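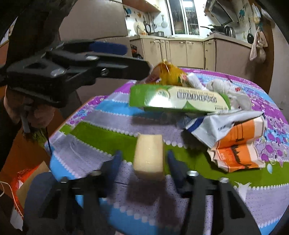 Fliltside Household Tasks Group

Groceries on the Table: README

Last updated May 17, 2019

What this is

A set of short clips of groceries being handled and put away at home kitchen tables. The collection has 1,248 clips from 50 kitchens. This file covers the grocery part only. Dishes and laundry have their own README files.

What is in the clips

Ordinary shopping, out of the bag and on the table. Most sessions have a mix of hard and soft packaging: cartons, glass bottles, blocks of cheese, snack wrappers, plastic bags. Items are not arranged for the clip, and bags and wrappers stay on the table with everything else. Many of the tables have patterned cloths, and we left them on. Stripes and flowers are common.

Labels are in whatever language the household shops in. We did not translate them. A box with Chinese characters on the front is listed as "box, cardboard" with the main colors, and the text field is left blank unless someone on the team could read it.
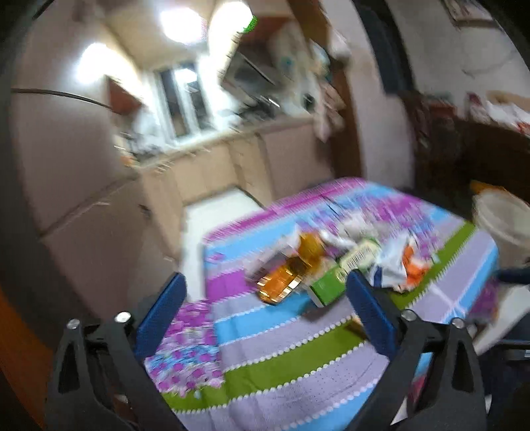

Bottles get two extra fields, one for glass color and one for whether the bottle is standing or lying down. Bags are harder. A crumpled bag is marked "bag, state unknown" unless the contents can be seen. Please don't change this to "empty" when you make corrections.

Item list

The item list has 2,742 entries. One object that shows up in several clips from the same kitchen gets one entry. The 8 top-level groups are:

carton or box
bottle
jar
can
bag or wrapper
bucket or tub
unpackaged food
other

Cheese goes under "unpackaged food" if there is no visible wrapper, and under "bag or wrapper" if there is one.

Known problems

Fast movements are blurred, and small print is often unreadable in those parts.
Clear plastic is missed more often than anything else on the list.
The Rollden kitchens were labeled before the bucket group was added. Tubs from those sessions are still under "other" and will be moved in July.
The Eberhard sessions use the old color names (tan and beige are one value).

Files

clips/
items.csv
kitchens.csv
notes/niker_naming.txt

The naming file explains the Niker codes used in the first column of items.csv. Read it before merging with an older copy, as the codes were renumbered once.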